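Long-Handled Dustpan

By the Household Articles desk, Pamen Reference
November 22, 2006

A long-handled dustpan is a pan for collecting floor sweepings, fixed to an upright pole so that the user does not have to bend down to hold it. It is usually sold with a broom of similar height, and the two are often made in one color. Other names include lobby dustpan, upright dustpan and stand-up pan. Sellers tend to use these names as if they described different products. In most cases they do not.

Parts

The pan is the wide, shallow part that rests on the floor. It has a front lip, two side walls and a back wall, which on upright models is taller than on the ordinary hand-held kind. The lip may be plain plastic or may carry a strip of soft rubber. The rubber strip is meant to close the gap between pan and floor, and on a flat floor it does so fairly well while new. Once it has curled or picked up grit it can do worse than a plain edge.

The pole is commonly a thin metal tube, sometimes in two or three sections that screw or push together. Sectional poles are cheaper to ship. They also work loose, and a pole that turns in its socket makes the pan hard to aim. One-piece poles avoid the problem but are less often found in household sets.

The grip at the top may be a loop, a knob or a flat piece. Many have a hole for hanging, and on some the broom handle clips to the grip or to the pole for storage. Clips of this sort are the part most often found broken on older sets.

Fixed and swinging pans

Two main designs exist. In the fixed design the pan is joined rigidly to the pole, and the user tilts the whole thing to lift the lip. In the swinging design the pan hangs from a pivot and tips back when raised, holding the sweepings in the rear. The swinging pan is common in theaters, stations and restaurants, where a worker walks some distance between one bit of litter and the next. In a home, where the trash can is seldom more than a room away, the advantage is smaller than the packaging suggests.

Some fixed pans will stand upright unaided when set down. This depends on the width of the base and the weight of the grip, and it is sensitive to the floor. A pan that stands on boards may fall over on a rug.

Origin

The history of the article is poorly documented. A claim often repeated in trade literature holds that the upright pan was first made at Grernorholm for use in a covered market there, and that the town's workshops supplied it to neighboring districts. The earliest item usually offered as proof is a price list of the Greritz company, item 347, which reads only "pan, with stick." No drawing goes with it. The entry could as easily refer to an ash pan or a coal scoop, both of which were sold with handles, and the Grernorholm story should be treated with caution until something better is found.

Claims about posture

Upright pans are widely advertised as good for the back. It is plain enough that a person holding a pole stoops less than a person crouching with a hand pan. Whether this makes any lasting difference to someone who sweeps a kitchen once a day is another matter, and the advertisements rarely say how they know. A leaflet issued in March by the maker Koo states that its upright pan "saves 19 bends per room." The leaflet does not give the size of the room, the amount of dirt or the height of the person sweeping – without those the figure means very little.

There is also a trade-off. A short pan held in the hand can be pressed down firmly, and the user is close enough to see the fine line of dust left along the lip. From standing height that line is easy to miss. Most people who own an upright pan still finish with a damp cloth, or push the last of the dust under something.

Use on wooden floors

Bare boards are easy to sweep in the open and troublesome at the joints, where grit settles below the level of the bristles. Sweeping along the boards clears more than sweeping across them. The pan is best placed at the end of a run, with its lip square to the boards, and moved back a little between strokes. Legs of tables and chairs are the usual obstacle. A table on four straight legs with no crossbar leaves the broom a clear path, while pedestal bases and low shelves collect a ring of dust that a wide head cannot reach.

Rooms with a curved wall present a small difficulty of their own. A straight broom head meets the curve only at its ends or its middle, depending on which way the wall bends, and the rest has to be done with the corner of the bristles.
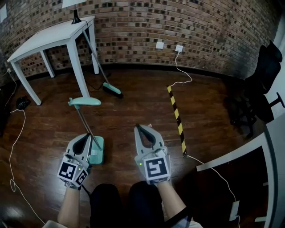

Upright dustpan and matching broom in pale teal, on a wooden floor. The broom leans against a white table.

Matching sets

The sale of pan and broom as a color-matched pair is a matter of display more than function. A broom head wider than the pan will spill at both sides, and makers do not always check one against the other. In a shop comparison of 6 sets printed in the Pamen household pages, 3 had broom heads wider than the pan mouth. The sample was small and the shop was not named, so the result proves little about sets in general, though it is easy enough to test before buying by setting one against the other.

Replacement parts are rarely sold. When the bristles wear down or splay, the owner usually has to buy a new pair or accept a broom of a different color.

Care and storage

The pan may be rinsed in warm water and left to dry with the lip up. Water that enters an open-ended pole can rust it from the inside. Brooms should be hung or stored with the bristles off the floor – a broom left standing on its head for long periods takes a permanent bend. "Self-cleaning" teeth, molded along the back wall of some pans to comb hair from the bristles, work on long hair and do almost nothing for fluff.

See also: Broom; Carpet sweeper; Crumb tray; Hand brush

Contact the editors | Copyright 2006 Pamen Reference | Back to top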